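I went up to Drustville in August to see what a "data afternoon" looks like, mostly because Čestmír Vrabec has been on at me for months about how I write off robot learning without ever having stood next to any. Fair enough. I stood next to some for three hours.

The idea is easy to say. A person steers the arms through a job, every movement and every camera view is saved, and each go counts as one example. Gather enough and the system is meant to pick up the job for itself. The job when I visited was flowers and a vase. They had 291 examples on the books when I walked in and wanted 623 before they trained on any of it. I asked Covadonga Palacios why 623 and she said it was what the schedule allowed. I liked her for that, but it isn't a reason.

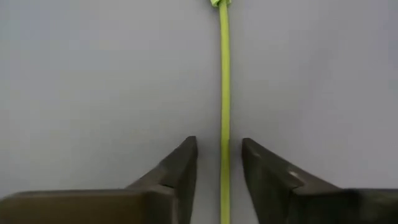
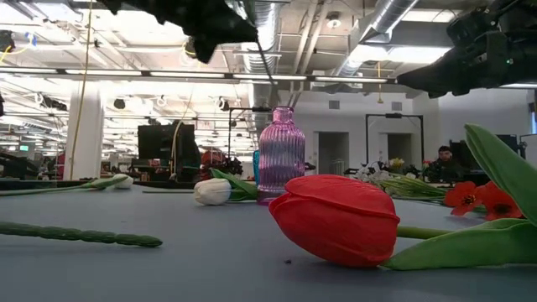
Wrist camera first, then the view over the table with the vase.

What bothers me is the gap between those two views. Up close the whole world is two fingers and a thin green line on grey. From the side it's tulips, leaves, a pink vase, other people's desks and a great deal of ceiling. The learner gets both and has to work out which bits matter. Maybe it does. I've also read plenty about systems that latched on to the background, and I'd want to see this one tried in another room before I believed a word.

Then there's the throwing away. Hugo Leclerc goes through the recordings and bins the ones he thinks are clumsy. Out of one batch of 80 he kept 70. I asked what counted as clumsy and got a shrug and "you know it when you see it". So the machine isn't learning to arrange flowers, it's learning to arrange flowers the way Hugo likes – which might be fine, but write it down somewhere.

Čestmír's answer to all of this is more examples. It was his answer at Plorley too, where I never did see the thing run without a hand on the controls.

I've asked to come back when the training is done, and to bring my own vase. Covadonga said yes. Čestmír wanted to know what shape it was.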